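Nulton Bench Automation: Equipment Progress Report
To Ratree Chareonsuk, July 22, 2022
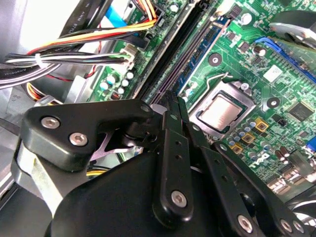 The budget line for a second gripper remains unspent, which I'm told makes me unusual. Thomas Donati wants the Fasmont unit with finer fingertips, and has wanted it since February. His argument gets stronger around the memory slots: the blue module sits in the slot closest to the CPU, and our black finger links are built with more confidence than delicacy. Fasmont quotes a delivery time of 42 days. Gulyás quotes seven, plus 2000 dollars for the privilege.

Spending on practice boards stands at 208 dollars — old desktops are the one thing in this project that gets cheaper. Cable handling stays out of scope until next year's money.

I'd like a decision on the supplier before the Fasmont quote expires. Amedeo Marras has both quotes and an opinion he will share if asked, or if not.

Ettore Sala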